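About us

Hi, I'm Razia Warraich, and I started Barnmont with Joonas Sjöberg at a kitchen table with one secondhand arm and far too many extension cords. We teach robots to do everyday jobs by showing them. If you can steer a gripper with your hands, you can work here, and plenty of our best people had never touched a robot before their first morning with us.

How it works

Every task starts with a person at a leader arm, which is a light copy of the real one. You move yours, the robot moves its own, and everything gets recorded: joint angles, grip, the view from the wrist. Do that enough times with enough small changes and there's something for a model to learn from. Our first paying customer, Van Acker, wanted a bin-sorting task and asked for 40 good runs. We sent them 70 (we got a bit carried away!) and they've been with us ever since.

Some jobs are better taught by hand, where you hold the arm itself and push it through the motion. Joonas swears by this for anything with a lid. I like remote control for nearly everything else, mostly so I can sit down.

Who we are

There are six of us now. Joonas builds the rigs and writes Mement, our recording software, which began as a script for trimming dead time off the start of a run and has grown a whole set of menus. I look after the operators and the task list, which stands at 167 tasks as of November. Grura is our training room, named after the noise the old arm made when it was cold. New operators spend their first two weeks in there, and yes, everybody drives too fast to begin with — I still do when I'm running late for lunch.

Fast moves look like this from the wrist, fingers nearly closed and colors streaking past behind them:
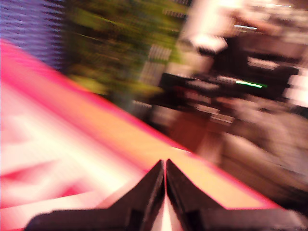
Working with us

We take on small jobs as well as big ones. Send us the object, or a decent stand-in, and tell us what a good result looks like to you. We'll try it a few ways before we quote, and you're welcome to come and drive the arm yourself. Coffee is on from 8 in the morning — ring the side bell, the front one is broken.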